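## 4. What people do with small things at the kitchen table

I should say up front that this section wanders more than the last one. The diaries were messy, I love them for it, and I've tried to keep some of the mess in.

When I started this project I thought I was studying clutter. That's what the ethics form says, anyway. I wanted to know how households in Dumport, Grestar and Srour decide which little objects stay out on a table and which get shoved in a drawer, and I figured I'd hand out diaries, collect them in May, and write something about storage. What came back was page after page about sorting. People sort coins, buttons, screws, spare keys, Lego, seed packets, dead batteries (so many dead batteries!) and they do it at the table, usually at night, usually while half listening to something else.

The diaries ran for 90 days. By the end I had 3,000 entries, and I read every one of them, mostly on my couch with a mug of tea going cold beside me. Issa Sabbagh coded them separately from me and we argued over the leftovers. Our biggest fight was over the word "tidying." I wanted it as one code. Issa wanted it split, on the grounds that clearing the table for dinner and lining up your grandmother's thimbles are hardly the same activity, and after a week of sulking I came round.

### 4.1 Three kinds of table work

We ended up with three codes. *Clearing* is what you'd expect: the stuff moves because somebody needs the space. *Grouping* is putting like with like, often into bags or jars, and often without any plan for where the bags or jars go next. *Minding* is our name for the third one and I'm still a bit shy about it. It covers entries where a person picks something up, holds it, maybe turns it over, and puts it back more or less where it was.

Clearing turned up in nearly every household and was pretty dull to read about. "Moved the mail." "Moved the mail again." Grouping was where the diarists got chatty. One woman in Grestar spent most of a page on whether a wingnut belongs with the nuts or with the "odd bits," and her partner added a note in the margin disagreeing with her. A retired bus driver in Srour kept clear bags for everything and wrote that he liked being able to see what he had without opening them. I've got to admit I went out and bought some myself.

Bags and jars came up so often that we went back and looked at where they sat. The most common spot was along the back of the table, against the wall or the far edge, in a row, with the middle left open for whatever was being handled. We call this the *back row layout*, and Figure 3 gives an idea of it.

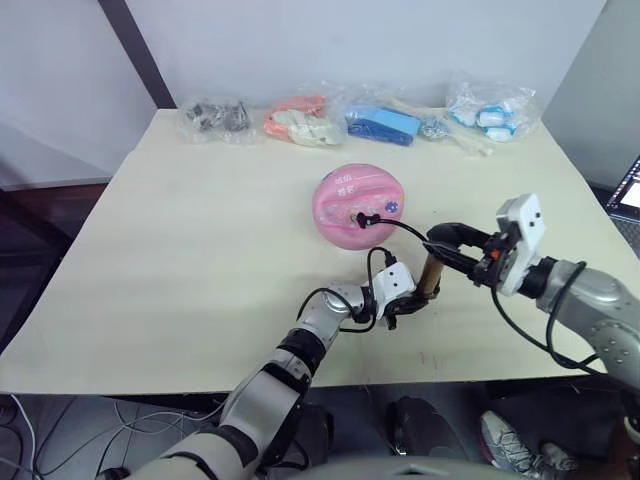
**Figure 3.** A back row layout: clear plastic bags lined up along the far edge of a pale wooden tabletop, with a pink, rounded object in the centre and a small brown cylindrical piece being held.

I'm fond of the back row because it's so ordinary that no diarist ever gave it a name. People wrote around it. They'd say "pushed the jars back" or "got the bags out of the road," and you had to read a few weeks in before you noticed the jars were always pushed back to the same place. Small tables had it too, including a fold-down one in a Dumport caravan where the back row was basically a windowsill.

### 4.2 The trouble with minding

Okay, minding. A reviewer of our pilot paper asked whether it was a behaviour at all or just fidgeting, and I think that's a fair question. Some of it surely is fidgeting. If you write "played with the pen lid" I'm not going to build a theory on it.

Other entries were harder to wave away, though. A father of teenagers wrote on several evenings that he'd picked up the same marble, and then one night he mentioned that it had been in his coat pocket when the family moved house. He didn't make a big deal of it. The next entry was about a leaky tap. Another diarist, who used a Vavel notebook instead of the one we'd given her because she said ours had mean little lines, kept a running record of a brass hook she couldn't match to anything in the house. She never grouped it. It just lived on the table, and every so often it got a mention.

Issa's view is that minding is what happens when grouping stalls: you pick up the thing, you can't place it, you put it down. I reckon that explains the hook and doesn't explain the marble. We've left both readings in because the diaries don't settle it, and we didn't think to ask about pocketed or carried objects in the exit interviews. That's on me. I wrote the interview guide on a train and it shows.

There's also a recording problem. Clearing leaves a result, so people remember to write it down. Minding leaves the table looking the way it did before, and I suspect plenty of it never made it onto the page. Any comparison of how often the codes occur should be read with that in mind, and I'd be wary of anyone (me included, in my more excitable drafts) who says minding is rare.

### 4.3 Who gets the middle

One last pattern before we move on to drawers. In shared households the middle of the table had something like an owner, and the owner changed through the day. Kids had it after school, whoever was cooking had it before dinner, and the sorters got it last. Fights in the diaries were nearly always about the handover. "He left his screws out and I had to eat around them," wrote one diarist in Srour, and underlined *around* so hard the pen went through to the next page.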